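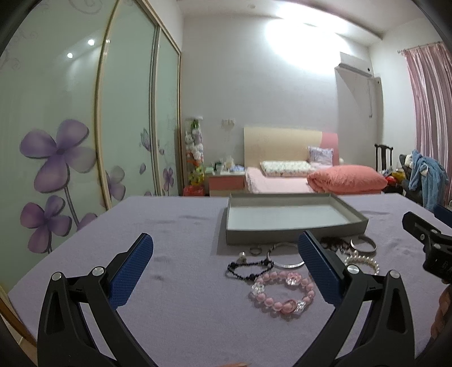
What happens to the people in a packing room when the sorting goes over to machines? Most of them keep their jobs, but the day gets chopped up differently, and a good part of what they used to do with their fingers turns into showing, checking and untangling.

5.2 From packing to showing

I came into this part of the study expecting to write about job losses, because that was what everyone in Dunham wanted to talk about when I first visited. Lillum handles returned costume jewelry for a string of online shops. Bracelets, bangles, rings and charms come back in padded envelopes, get looked over, and go out again in shallow boxes. Before the change there were 34 packers across two shifts. By the end of my fieldwork there were still 34 people on the payroll in that department, though seven of them had stopped packing altogether and were doing what the company calls demonstration work and the packers call "showing."

Showing means doing the old job with a hand-held gripper in each hand. You pick up a bracelet, you put it in the box, and the grippers record how you did it. The recordings go to Prodport, who supply the two sorting cells on the main floor, and Prodport uses them to train the arms. Some of this happens in a side room at the plant and some of it happens in people's own homes, on whatever table or bed or bench is the right height. I had planned to watch only at the plant. Annapurna Achari, who had packed on the early shift for years before she switched, talked me out of that in about a minute, and I'm glad she did (my interview guide had a whole page on the plant and nothing at all on homes, so I rewrote it on the bus).

My material for this section is 40 interviews, my own field notes, and the log of recordings that Lillum let me copy out by hand. In September the log listed 1,340 recordings, and 757 of those were accepted by Prodport. The rest were turned down. I kept coming back to that gap all through the analysis, and so did the people doing the work!

Pay first. A packer is paid by the hour. A shower, if I can use that word, is paid by the hour at the plant and by the accepted recording at home. Ezequiel Pacheco did both for a while and kept a notebook. At home he could start at 6 in the morning and be finished before his daughter woke up, and he liked that a lot. But a rejected recording earned nothing, and the reason given was usually a short code that he had to look up in a list. "On the floor if I drop a bracelet I pick it up," he told me. "At home if I drop a bracelet I've worked for free." He went back to the floor in the end. Two others I spoke to went the opposite way and would not hear of coming back.

Then there's speed. Every packer I interviewed had a story about how slow the grippers felt in the first week. Bare fingers feel their way around an elastic bracelet, roll it, pinch it, flip it over. With two jaws you have to decide where to grab before you get there. Beaded strings were the worst by everyone's account, as they swing and fold over on themselves, and stiff bangles were the easiest as long as they weren't lying flat. Olga Valcárcel said she had to learn to be clumsy on purpose, and then learn to be good at being clumsy. I wrote that down twice.

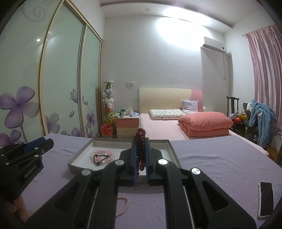 Figure 3. Bracelet task with hand-held grippers: a bundle of dark red beads held between the jaws, open box behind.

What surprised me more was how much of the packers' know-how became visible to them once they had to do it this way. Olga started talking about "the lift," a little upward pull that gets a string of beads clear of its neighbors before you move it sideways. She had done it for years without a name for it. Once it had a name, the others argued about it – over lunch, in the parking lot, once during an interview that was supposed to be about scheduling. Amanuel Asfaw thought the lift was a waste of time with short bracelets and showed me why with a hair tie. I don't know who was right. What I can say is that I never heard the packers on the regular line discuss technique in that kind of detail, and several of them told me they never had.

That talk did not travel very far, though. Prodport got the recordings, and none of the arguments. Iker Herrero, the engineer who looked after the two cells, was friendly and open with me, and he told me flat out that he had no idea there was a disagreement about the lift. When I asked whether he would want to know, he thought about it and said he probably would, but there was no box on the form to put it in. The showers could mark a recording as "normal" or "problem" and add nothing else.

For the packers who stayed on the line the change felt smaller and, to some, more annoying. The cells take the plain cases. Whatever the arms can't separate gets pushed down a chute to a person, so a packer's table that used to hold a mix of easy and hard envelopes now holds mostly hard ones. Knots, mostly. People missed the easy ones. An easy envelope was a chance to look up and talk to the next table, and I heard this so often that I gave it its own code in the analysis ("breather").

Management at Lillum had counted the easy envelopes as work saved. I think that's fair as bookkeeping, but it leaves out what those envelopes did for the pace of a shift. When I raised it with the day manager she moved the chute tables closer together, which helped with the talking and did nothing about the knots. Whether the same thing will happen at the Ortuño plant, where the cells were still in crates when I visited, is something I take up in Section 6.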